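Getting a kid to hang up their own school bag -- quick version

Doing this fast, pickup's in 20 minutes. We're in Plulldale, small front hall, bags used to land wherever.

What you need: one low hook per kid, a tray for lunch boxes, a timer.

1. Put the hook at THEIR shoulder height, not yours. Mine was way too high for a year.

2. Practise on a weekend. Bag on, walk in, bag off, hook. Do it a few times, keep it silly.

3. After school, no questions untill the bag's up. Then snack. Then talk about the day, all of it, even the boring bits.

4. Lunch box goes straight to the tray. Not the bench. Not the couch.

5. Forgot? Point at the hook. No speech.

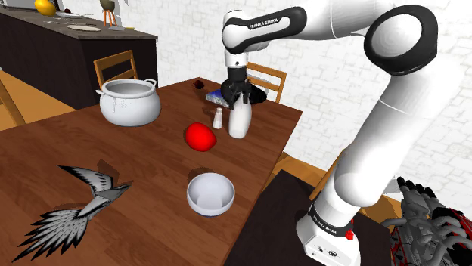 White bottle, wooden table.

6. Drink bottles get rinsed right after snack. Leave it overnight and you'll smell it.

Ours took most of March to stick. Holidays wreck it -- just go back to step 2 and start agian.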